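Got the van back. Three weeks later than promised but its back and it drives, so I'm going to get this all down quick before work tomorrow, because people keep asking.

Short version for anybody who missed the February post. Old diesel camper, pulled like a tired donkey on hills, and I finally gave up and had it converted to a plug-in hybrid with a Fotau kit. The engine stays. You get an electric motor on the rear axle, a battery under the bench seat, and a charge port where the old gas locker vent used to be. The shop was Guvasa, the one out past the feed store.
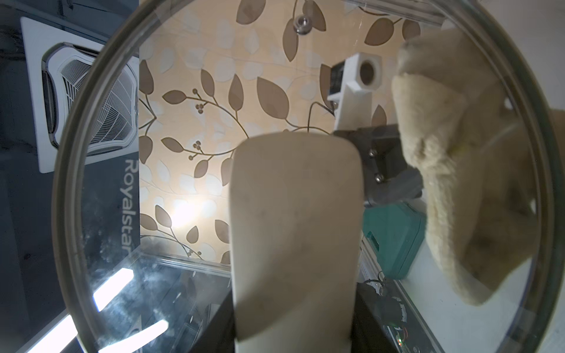 Anyway the wait. Most of it was the bracket for the rear motor. The one in the box was for the later axle and mine is the early one, so they had to send it back, then the replacement came with the right holes and the wrong bolts. Morena Russo did the actual work and she called me every time something slipped, which I appreciated. Did not love the calls. Appreciated them.

Then the first real drive. Out of the shop, electric only, down the frontage road with the windows open. So quiet. I could hear every single thing in the kitchen cupboards rattling. Forks. The kettle. Some mystery thing behind the fridge that I guess has been rattling for years under the diesel noise. Going to have to pad everything.

17 miles on the battery before the engine kicked in. The kit people advertise more than that, but the van is heavy and I had a full water tank and all the camping stuff in there. I'll take it. My drive to work and back fits inside it, with a bit to spare if I stay off the highway.

The changeover is where I have complaints. When the engine comes in there's a shove, like somebody leaning on the back of your seat. Not scary, just rude. Morena says there's a setting for it and to bring it back after 900 miles when everything has bedded in. Fine.

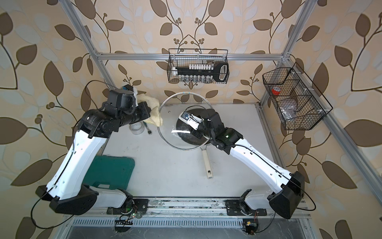 Wire baskets up on the bars, leafy wallpaper behind.

Hills though. Hills!! I took it up Sumampouw Grade with both modes going and it held its speed the whole way to the top. In third gear. I used to do that in second with a line of pickups behind me and my hazards on. Passed a horse trailer. I have never passed anything in this van that wasn't parked.

Charging is a bit of a pain so far. It only does slow charging, so overnight off the garage outlet, and the port flap is on the wrong side for my driveway. So now I back in. Backing in a camper at night with a mailbox on one side and the neighbors hedge on the other, well, I'm getting better at it. Hedge is ok. The cord that came with it is too short by maybe an arm's length and I am NOT running an extension, so the van sits with its nose out over the sidewalk a little until the longer one arrives.

Put a question up last week about whether to bother with the Jisetti solar panel for the roof, the flat one that's meant to top up the drive battery while you're camped.
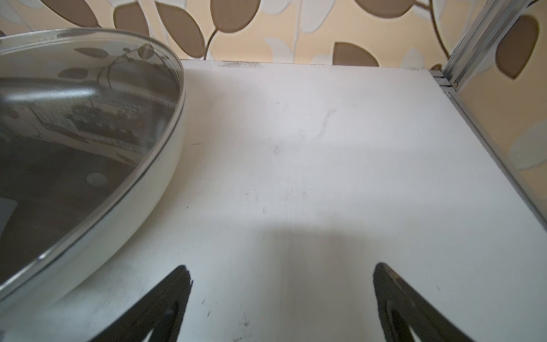
Leanne Pearce wrote back that she wouldn't. "You'll get a couple of miles a day out of it in full sun, and you never park in full sun because you'd cook. Put the money toward better tires. Your old ones are too soft for the extra weight back there and you'll feel it in the corners."

Ok so she's right about the corners. It wallows. I noticed it on the off ramp coming home, the back end takes a second to make up it's mind. Checked the sidewalls and the tires are rated for the load but only just. So tires are next and the solar can wait, maybe for good.

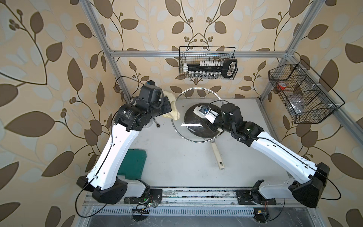
Fuel numbers, since that was the whole point. I've done 161 miles total so far, mixed, and the gauge has hardly come off full. Can't give a proper mpg figure until I fill up again and do the math. Will post it when I have it. I also need to find out what the garage outlet is doing to the electric bill, and that wont show up until the next statement.

Other stuff still on the list - the new display doesn't dim at night and it's right in my eyeline, so there's a sock over it. The reverse beeper is way too loud. And the bench seat lid doesn't close all the way over the battery box, it sits up maybe a finger's width, so whoever sleeps on that side is going to be on a slope. Probably me.

Next trip is the lake if the cord comes in time. More then.

Posted 28/05/2023 | Contact | Copyright, all rights reserved | Back to top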